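Okay so I've been down a hole all week about the Gondal barrow and I need to tell somebody, so it's you guys. Thread, sorry, long.

Basic story: a chieftain gets buried on a hill above the river with his horses, his cups, and (this is the part that got me) 12 sets of reins, all laid out in a row next to him. Only five horses though! So who were the other reins for?

The first people to dig it were farmers looking for building stone. They hauled off most of the outer ring before a schoolteacher over in Pukell heard and made them stop. I would watch a whole movie about that schoolteacher.

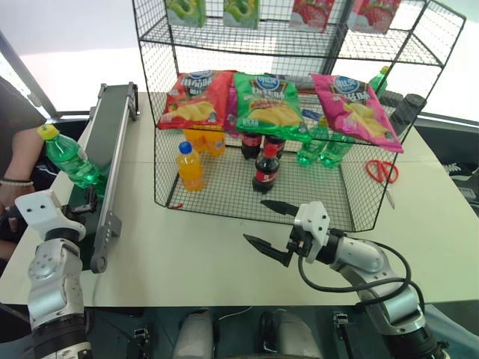 She drew everything. Every layer, every bead, in pencil, in school notebooks. The count she ended up with was 2,379 beads, mostly amber, and she numbered them one by one. I can't even keep a grocery list going.

Then the notebooks vanished for 50 years. They were in a cupboard in the Vellton town hall, under the tax rolls. A clerk found them one December when a pipe burst and everything had to come out in a hurry.

And the notebooks changed the dating, because she'd sketched a second, smaller chamber that the later dig missed completely. The pottery in her drawings looks older than anything in the main grave. So maybe the chieftain was a latecomer and got tucked in on top of somebody else's tomb.
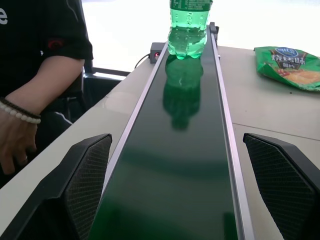

Renata Wróbel replied that the small chamber could just as easily be a later addition cut in from the side, and that old pots got reused in graves all the time, so she wouldn't hang a date on a pencil sketch.

Which, okay, fair! I went back and looked, and the notebook doesn't show which wall was cut first. There are some 30 pages on the beads and one on the chamber. One!!

I still like my version better. Anyway the museum in Plenar has copies of the notebooks and they let you sit with them if you call ahead, so I'm going Friday. Will post about the reins page if I can find it.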